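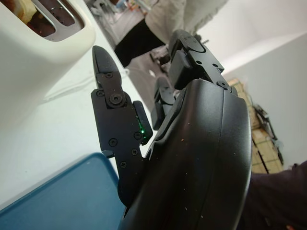

Bakery > Bread Share > Questions and Answers

We use cookies to remember your pickup spot and to see which pages get read. By staying on the site you are okay with that. Accept | Settings

Greketti Bread Share: Your Questions

Hello and welcome! Every season we get a lovely pile of emails, and a good many of them ask the same things, so Najwa Hijazi and I sat down with a pot of coffee and tried to answer them all in one place. If yours isn't on the list, write to us anyway. We like hearing from you, and we do answer, though on baking mornings it may take us until after lunch.

What is a bread share, exactly?

You sign up for a season, and every week we bake you a loaf (or two, if you have teenagers). A season runs 14 weeks. You pay at the start, which lets us buy our flour in one go from the mill in Cleltwood, and then all you have to do is come and get your bread.

What kinds of bread will I get?

The everyday loaf is a country sourdough with a little whole wheat in it. You can swap that for sandwich white, seeded rye or the oat and honey loaf, and you can change your mind from week to week as long as you tell us by 6 p.m. two days before pickup. Lamisi Abubakari makes the rye, and she would like it known that it is meant to be dense. It wants to be sliced thin and eaten with something salty.

Now and then there is a surprise loaf. Last June it was potato and dill, and we still get letters.

How much does it cost?

A weekly loaf is $8, so you can do the arithmetic for the season. An extra loaf is the same price. Bags of yesterday's rolls are $2 and go fast - please don't drive across town just for those.

Where do I pick up?

At the bakery side door on Barajas Street, any time from 3 p.m. until 7, or from the shelf inside the Vetico hardware store, which keeps longer hours than we do. Your name will be on the bag. If you can't find your name, check the lower shelf before you panic, and then ask at the register.

I forgot to come. Is my bread gone?

Probably not! We hold bags overnight and will happily hand yours over until noon the next day. After that the loaves go to the supper at the church hall, where they get eaten with a lot of butter. We can't give refunds for missed weeks, I'm sorry to say, but if you know you'll be away you can skip up to two weeks per season and we'll add them on at the end.

How should I keep my loaf?

Cut side down on a board for the first day or so, and after that in a paper bag inside a loosely closed plastic one. Please keep it out of the fridge, which makes it stale faster than leaving it out would. If you won't finish it in three or four days, slice the whole thing while it's fresh and freeze it flat.

Can I toast it straight from the freezer?

You can, and half of us do it every morning. Use a slightly lower setting than you think you need and give it a second go if it comes up pale. The rye takes longer. The oat and honey takes a good deal less time, and the honey will catch if you wander off to find your shoes, as I did as recently as this morning. If your slices are too fat for the slots (the country loaf does spread), cut them in half and stand them upright, or do them under the broiler at 400 degrees with the door open a crack and your eye on them.

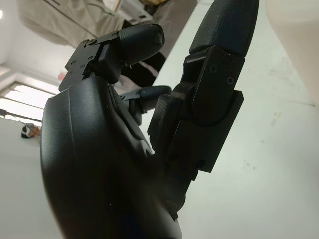 A black robotic hand, seen close up.

Do you have anything gluten free?

We don't, and I wish I had a better answer. There is flour in the air, on the floor and most likely in my ears, so we couldn't promise you anything safe. Huệ Giáp bakes gluten free from her own separate kitchen and sells at the summer market, and her rice flour buns are really very good.

What about nuts, seeds and dairy?

The country loaf and the rye have no dairy. The sandwich white has milk and butter, and the oat loaf has butter. We don't bake with nuts, but sesame gets everywhere, so if sesame is a worry for you, our bread may not be the right choice.

My crust came out softer than last week. Did I do something?

No, that's weather. A damp day softens a crust before you even get it home. Five minutes in a hot oven will bring it back.

Can I buy a share as a gift?

Yes, and we love these. Keegan Paewai writes the cards by hand, so send us the message you want and please keep it under a page. Gift shares can begin any week once the season has started.

Can I have some of your starter?

Bring a clean jar with a lid to the side door and ask for Nabila El Sherbiny. She'll give you a spoonful and a sheet of feeding instructions. It's free. Feed it the same day if you can - it will have had a long afternoon.

Contact: the bakery side door, Barajas Street, or the form on our Write to Us page | © Greketti Bread Share | Back to top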